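Boards > Home & Odds and Ends > Small spaces, work rooms and sheds

Thread: Round table in a work room, keep it or swap it?

tansyroot
Posted Jan 25, 2025

Hello all, long time reader, hardly ever post. We've got a room that has turned into a bit of everything. It's office down one side, kettle-and-water end along the back, and a round table plonked in the middle that everybody uses for whatever they've got on the go. I love the table. Light beige wood, nice to sit at, no corners to catch your hip on. Panya Thongdee, who I share the place with, wants it gone and a long rectangular one put up against a wall, because she says a round table wastes the whole middle of a room.

She may have a point, but I think the trouble is everything else. There are cables in a heap by the desk, the printer is on its own little table miles from the monitor, and the mesh chair has become a place to put phones down. The plants live on the table too. I've got a small steel bowl in with them and I quite like the look of it, though I can't settle on where it should go.
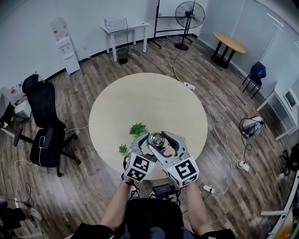

The table with the bowl and the green lot, chair over to the left as usual.

So what would you do? Budget is 200 all in, and that has to cover whatever I do about the cables. I'm not after a makeover, I'd just like to be able to sit down without moving six things first.

----

oldgregory_b
Replied

Keep the table. I had one very like it in a sewing room in Clakthorpe and got rid of it for a long bench, and I've regretted it ever since. With a bench you end up facing a wall all day and the far end fills up with post.

What I would shift is the printer. Any reason it can't go on the desk side?

----

tansyroot
Replied

Only that there's no room on the desk! Monitor and another white box on there already, and the shelf on the wall above that side has its own clutter. The printer table is tiny and fits nicely along the back, with the waste bin tucked under it, so I've always left it be.

----

mudlark77
Replied

I'm with Panya, sorry. A round table in the middle means you've got to walk round it to get to anything, and if your water and your printer are both along the back you're doing laps all day. Push a rectangle against the left wall and you get a proper floor back. We did it in our community room and it was night and day.

Also, artificial plants? On a work table? They collect dust like nobody's business and you can't even feel good about them.

----

tansyroot
Replied

Ha, I knew somebody would have a go at the plants. The spiky one is artificial and I'm not ashamed. I had real ones in there for two winters and they all went the same way. You can rinse this one under the tap. The small succulent-y one gets moved round it depending on my mood.

And I don't mind the laps, gets me out of the chair.

----

Kimie Arai
Replied

Mudlark, with respect, your community room is for thirty people and a tea urn, it's a different animal :)

Tansyroot, I'd sort the floor first and leave the furniture till last. Cables, bags, shoes. I can see a white trainer in the bottom corner of your photo keeping the cables company, and I say this as someone with a hall full of them. Get a low rack by the door and a cable box under the desk. The Hamdan ones are fine and you'll have most of your 200 left. Then live with it till the end of February and see whether you still want a new table.

One more thing, try the bowl at the back with the plants in front of it. Shiny things do better when there's something leafy across them.

----

oldgregory_b
Replied

Seconding the cable box. Don't buy the one with the lift-off lid though, get the one with the slot. Mine has the lid and the cat has had it off more times than I have.

----

tansyroot
Replied

Right, cable box it is, with a slot. Thank you both.

Next question while I've got you. Drinks. I won't have open mugs on the table any more after the Mastero catalogue incident (a whole mug, every page, don't ask). So it's bottles only now, and I've been after somewhere to stand them so they don't roll off when somebody leans on the edge. There's a grey moulded holder with a deep cup in it, black mesh inside, and my green metal bottle is the one I've been trying in it.

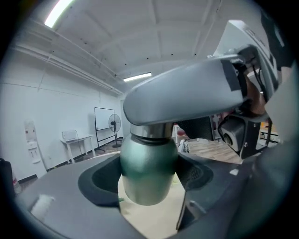 I'm fairly taken with the idea, but I can't decide whether a holder like that should live on the table or over by the water dispenser. If it's at the dispenser then the bottles are where you fill them and the table stays clear. If it's on the table they're to hand. Panya says dispenser. I say table. You can see how things are going in this room.

----

mudlark77
Replied

Dispenser. No contest. Things that stay on a table breed.

----

Kimie Arai
Replied

Table! If I have to get up to have a drink I don't have one, and then I've got a headache by four. What's the mesh like? I had a Clurkeo holder with a fabric lining and it went a bit whiffy, so I'd want to be able to get in there with a brush.

----

tansyroot
Replied

Good question and I haven't got as far as cleaning it yet. I'll be giving it a month before I say anything nice about it. The cup is a good shape for a brush, I'd have thought.

----

pennywhistle_jo
Replied

Coming at this from the other end, what's the whiteboard like? I can see a bit of one on a rolling stand at the back. If it's on wheels, that's your room divider sorted. Park it between the desk side and the table and the room suddenly feels like two rooms. Ours cost nothing because work was chucking it out.

And is that a fan as well? In January?

----

tansyroot
Replied

The fan has nowhere else to go, there's no cupboard big enough! It stands there on its pole all winter like it's waiting for a bus.

I like the whiteboard idea though. I'd never thought of it as anything but a whiteboard. Might try it across the left and see if Panya notices.

----

oldgregory_b
Replied

She'll notice.

----

mudlark77
Replied

I'll give you the whiteboard, that's a decent shout. Still say the table's in the wrong place. Could you not at least try it nearer the back wall for a week? Costs nothing and you can always roll it back, so to speak.

----

tansyroot
Replied

All right, a week, to show willing. Measuring up tonight. If it ends up blocking the printer I'm blaming you personally, Mudlark. I'll pop back in February and say how the holder's cleaned up, and where the bowl's got to.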